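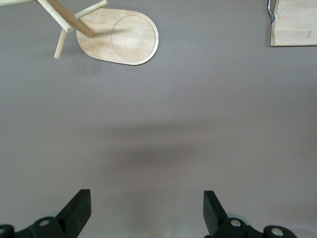

Pale wood on a gray-mauve table, Wamberg open day.

I went to the Wamberg open day for the free coffee and stayed for the furniture, if furniture is the word. Much of what they make is smaller than a loaf of bread. The workshop sits behind a tire place on the edge of town, and the sign is so tasteful that I drove past it twice.

Our group of 15 was led by Bit-na Gil, who runs the finishing room and has the calm of a person who sands things for a living. She started us at the lumber racks, where a man in a very clean jacket asked if the wood was real. She said yes. He wrote it down.

The racks were fine, the saws were loud, and the dust extraction got a longer speech than I would have given it. What I liked best was the long room at the back with the sample tables. The piece I kept going back to had a base like a stretched-out pill, honey-blond, with a beveled edge and a shallow round recess at one end. It looks like a spot for something round to sit in. My vote was an egg. The man in the jacket said candle, and we did not settle it.

At the other end was a thicker post, more amber than the base, with thin creamy dowels splayed out around it like a tripod that had been up all night. I am fond of a dowel. These had rounded ends, and the grain on the base was fine enough that I bent down to look at it and had to be reminded that there was a line behind me.

Bit-na talked for a while about edges. A bevel, she said, is where a customer's thumb goes first, so that is where her people spend their time. I have since run my thumb along every edge in my kitchen and can report that my kitchen was built by people with somewhere else to be.

Upstairs there was a display of the house lines. Trakero is the desk range and Jollico is meant for children, although the prices are meant for their grandparents. I picked up a Jollico pull-along duck, turned it over, saw 113 on the tag, and put the duck back with great care.

The coffee was weak and came in paper cups – a bold choice for a building full of people who can turn a bowl.

If you want to go, the next one is in May. Groups are small, the stairs are steep, and you should wear shoes you don't mind getting dusty. Parking is behind the tire place, up to four cars, and the tire place has opinions about the fifth.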